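拖了好久的机械手体验，终于写完了

上个月我在这里提过一嘴，说想试试Dorkar那套五指灵巧手的租用服务，结果评论区催得比我自己还急。好吧，用了两个星期，趁机器还没还回去，赶紧写。先声明，租金是我自己掏的，没有人给我寄样机，也没有人看过这篇稿子。

先说为什么租。买一套这种手，价格我看了一眼就把网页关掉了。Dorkar的做法是按周租，手、手腕上的小相机、控制盒和线材一起打包，另外可以加钱选一个叫Lavley的软件包，里面有一批现成的抓取动作，专门对付衣服毛巾这类软东西。我平时的工作跟服装打样沾点边，办公室里永远堆着要叠要翻面要挂的样衣，所以一看到“软物体”这几个字就走不动路了，当场下单，Lavley也勾上了。

箱子到的那天是早上，挺沉，我一个人从电梯口拖到工位，出了一身汗。里面的泡棉切得很讲究，每根线都有自己的槽。但是！说明书只有薄薄一本，接线那一页的图印得跟邮票一样大，我趴在桌上看了半天，最后还是去翻了他们网站上的电子版。建议Dorkar把那一页印成折页，真的，成本能有多少。

装到臂上倒是顺利。我用的是以前项目剩下的一台Zitham小臂，法兰孔位对得上，拧6颗螺丝就完事。通电以后手指会自己做一遍校准，一根一根弯下去再伸开，声音很轻，像有人在隔壁捏塑料袋。第一次看还蛮上头的，我反复重启了好几遍就为了看这个（电费公司出，嘿嘿）。

接下来说正题，抓衣服。

硬的东西我只试了杯子和胶带卷，没什么好讲的，都能拿。衣服就完全是另一回事了。薄料子的问题是它没有“形状”，你以为捏住了一个角，其实捏住的是一层空气。头两天我用默认力度，手指合上去，布从指缝里溜走，再合，再溜，我在旁边看得直跺脚。后来发现Lavley里有个选项叫“先压后收”，就是指尖先往下顶一点，把布顶出一道褶子，再用拇指从上面扣过来。打开以后成功率一下就上来了，浅色的薄衬里、棉T恤、旧床单，基本都能拎起来。

绗缝的厚衣服是我最想测的，因为样衣里这种最多，而且最讨厌叠。单独拿一件，没问题，一道一道鼓起来的横条反而给了手指可以勾的地方。麻烦出在厚薄叠在一起的时候：薄布搭在厚衣服上面，我只想拿走上面那层，手指一合，经常连下面的也带起来。把力度调到最低会好一些，但是调太低又抓不牢，来来回回很磨人。我连着测了一个下午，同一组布料抓了200次，把参数记在表格里，最后找到一个还算能用的中间值。这张表我打算整理一下再放出来，现在里面全是我随手写的“又跑了”“气死”，不太好意思见人。

还有光线。我的工位靠窗，下午太阳直直打进来，深色衣服在画面里黑成一片，浅色的又亮得发白，软件找布边就开始犯迷糊。拉上百叶帘会好很多。Lavley的设置里有自动曝光，可是反应慢半拍，手都伸到了它才调过来。我后来干脆改成手动，固定一个值，上午测一套，下午再换一套，笨是笨了点，但是稳。

说说不满意的地方。

第一个是线。手腕后面那捆线偏短，小臂转到某些角度会绷得很紧，看着就心慌。我自己加了一段延长线，客服说可以，但不在保修范围里，这个态度我保留意见。

第二个是布料会钻进指节里。这只手的连杆是露在外面的，薄纱和起毛的料子很容易被夹进去，轻的话抽个丝，重的话得停机慢慢往外退。我牺牲了一条围巾，还挺喜欢的那条。Dorkar有卖一种弹性指套，租用套餐里不带，我觉得至少应该送一副吧，你都宣传能抓衣服了。

第三个，软件更新非要重启控制盒，重启就要重新校准。第一次觉得好看，到后面只想让它快点。

顺便跟Marinho比一下，很多人问。Marinho那边是两指夹爪，同样按周租，便宜一大截，去年我用过。要是你只是把毛巾从这个筐丢进那个筐，真的不用上五指，两指夹爪又快又皮实，坏了也不心疼。但是要把衣服翻过来、把褶子里的一角捏出来，两指就很吃力，我当时调了好久都没调出满意的效果。五指的好处是一边捏着一边还能用别的手指兜住，布不会一下子全垮下去。

客服方面，我一共发了5次工单，回复都在当天，有一次晚上10点还有人回我，吓我一跳。技术问题答得很细，商务问题（比如能不能续租半周）就比较官腔，绕了一圈告诉我不行。

会不会续租？会，不过想等到11月手头这批样衣到齐了再说，中间空着还要付租金太亏了。到时候会把指套一起买了，再试试羊毛和针织，我猜针织会很惨。想让我测什么料子可以留言，太贵的就别提了，我的围巾还没有报销呢。 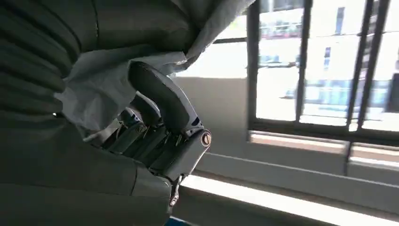
租Dorkar这套手，Lavley软件包一定要加吗？

看你抓什么。只拿杯子、盒子这类硬东西，默认动作就够用，可以省下这笔钱；要是主要对付衣服和床单，我会加，光是“先压后收”那个选项就能少折腾好几天。可以先租一周不带软件包的，后面再在账号里补开，不用换机器。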